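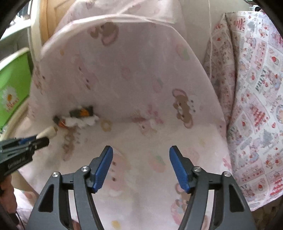 2. Handheld bimanual collection, home settings

Work in this period moved from the bench to furnished rooms. Operators now record with two handheld grippers, one per hand, each with its own camera. The task family is unchanged from the proposal: one gripper holds a tool or an elongated object, the other stays free to steady, clear or receive small items. Surfaces were extended from hard tabletops to draped seating. Patterned fabric is of particular interest to us, as printed motifs are easily confused with real items by the current detector.

A total of 793 demonstrations were recorded, of which 391 were on fabric. After screening, 700 were kept. Rejected recordings fell mostly into one class: loss of tracking on one of the two grippers when it left the other's view and its own camera faced plain wall. Motion blur alone is no longer a ground for rejection. Hamdia Zeleke compared policies trained with and without blurred segments and found no difference that the present test set can resolve.

3. Relative pose between grippers

The Trimotico pipeline estimates the pose of each gripper separately and then aligns the two tracks. In February we added a correction step that uses any moment when one gripper is visible to the other. The correction reduces drift in the long recordings and has little effect on the short ones. It fails when only the jaws are visible, and Aidan Ní Bhriain is testing a version that relies on the colored pads alone. Results will be given in the next report.

4. Policy training

The baseline policy was retrained on the screened set. On hard surfaces it performs as before. On fabric it reaches for printed figures in a minority of trials, most often when the print is close to a real item and similar in size. Adding wrist depth did not remove the error. Training with swapped covers reduced it, and this will be the default from now on.

5. Deviations and next steps

Delivery of the second set of finger pads from Kahsay was late, and the wear study has been moved to the next period. No change to the budget is requested. Remaining work under this milestone:

Complete the pad-only correction and rerun alignment on all retained recordings.
Repeat the fabric trials with covers absent from training.
Release the screened set to Kokon for independent evaluation.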